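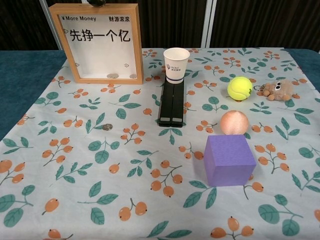 Ticket 2565: Berry tablecloth creeps sideways and won't cover the teal one

Print | E-mail
Reading time: 5 minutes

Opened by: Violeta Medina
Product: Trirkirton printed tablecloth, orange berry pattern on light blue
Status: Solved (mostly)

The problem

Hi Trirkirton people! First up, I love the cloth. The colour is gorgeous, the little orange berries are exactly what I was after, and the leaves have that bit of teal in them that goes so nicely with the dark teal cloth I keep underneath. So please don't read this as a grumpy email, I just want the thing to stay put.

It creeps. I lay it over the teal one in the morning with the same amount of teal showing on both sides, and by dinner there's a great wide strip of teal on the left and only a skinny bit on the right. You can see it in my photo, it's a lot more teal on the left than I would ever choose. I don't mind a border, I bought the narrower size on purpose (66 inches long, whatever width goes with that), but I'd like it to be the SAME border. My table sits in front of the brown curtains and everybody sees it when they walk in.

Not a lot lives on the table. The money frame is at the back on the left, the one with "More Money" printed in the corner and the big black writing, which my neighbour tells me means "first earn a hundred million". I'm working on it. Then there's the tennis ball and the fuzzy brown fellow with the googly eyes on his keyring, both over to the right, and generally a cup of something. None of it is heavy enough to be dragging a cloth about, I wouldn't have thought.

What I'd tried before writing in

- Pulled it straight. Lasted until lunch.
- Ironed both cloths on low, because the teal one had a fold down the middle and I thought the top one might be sliding off the ridge. It looked much nicer afterwards and crept exactly the same.
- Turned the berry cloth end for end. It still went to the right! So I don't think it's cut crooked, which was my first theory and I apologise for thinking it.
- Moved the frame to the other back corner for an evening. No change, and I didn't like it there, so it went back.

First reply from support (pasted in so it's all in one place)

"Hello Violeta, thanks for the photo. Could you tell us what the bottom cloth is made of, and whether the table has been checked for level? Please also measure how far the top cloth moves between morning and evening. A pencil mark or a bit of tape on the bottom cloth works well."

My answer

The bottom one is a Grorine, some kind of smooth polyester. The label has been through the wash too many times to read properly, but it feels quite slippery if you rub the two together. I hadn't thought about that until you asked.

For the level I borrowed my brother-in-law's spirit level and the table is a tiny bit low on the right-hand side. I do mean tiny, the bubble is still touching the line. I put some folded cardboard under the leg and it's now dead centre.

Measurements, with masking tape on the teal:

Day one, before the cardboard: moved 22 mm by dinner.
Day two, with the cardboard: moved 7 mm.

So the lean was doing a fair bit of it, but not the whole lot. I also noticed that it goes in little jumps. Nothing at all while I'm out, then a shift when people sit down and put their elbows on it. We all get in from the same side and I suppose everyone gives it a bit of a nudge in the same direction.

Second reply from support

"That's very helpful. With a smooth polyester underneath we would expect some movement. You could try an open-weave grip mat between the two layers, cut smaller than the top cloth so that it doesn't show. Please avoid double-sided tape, as it can mark the print. If you still have movement after that we can offer an exchange for the wider size."

What I did next

I didn't have a grip mat, but I did have most of a roll of Goltano drawer liner left over from the kitchen, the rubbery kind with holes in it. I cut two long strips and laid them between the cloths, one toward the back and one toward the front. A whole sheet would have used up the roll and I still have the cutlery drawer to do.

A few notes in case someone else finds this:

1. Take everything off first. I tried lifting one corner and feeding the strip in with the frame still standing there, and it was a very silly idea. I caught it in time.
2. Check for loose coins before you smooth the cloth. There's one on mine in the photo, sitting between a leaf and some berries, and a silver coin under a sheet of fabric makes a surprisingly annoying lump when you've just got it all flat.
3. Put the strips down with the table bare of the berry cloth altogether, then have a second person help you lower it. Once it touches the liner it does NOT want to be adjusted, so you get one decent go at it. I needed three.
4. Keep the liner well in from the edge. Mine is white and shows up something awful against dark teal.

Result

Moved 0 mm on the first evening, and that was with four of us playing cards. I left the tape marks on for a few more days and it's barely shifted. There's a very slight bump where the front strip ends, and I can feel it with my wrist when I'm writing, but you can't see it with the pattern over the top.

I'd rather not exchange for the wider size, thanks all the same. I'd lose the teal edge and I'm fond of it.

Still open

One leftover question, not urgent. My sister has the Østergaard oilcloth under hers and wants to know if the drawer liner will stick to it in hot weather. I said I'd ask. I had a look through your care page and it only talks about washing.

Support note

"Hi Violeta, we haven't tested liner on oilcloth, so we would suggest a small piece in a corner for a week or so before doing the whole table. We'll keep 2565 open until you've heard back from your sister."

Will do. She's got a square of it under the fruit bowl as of this morning.

Print | E-mail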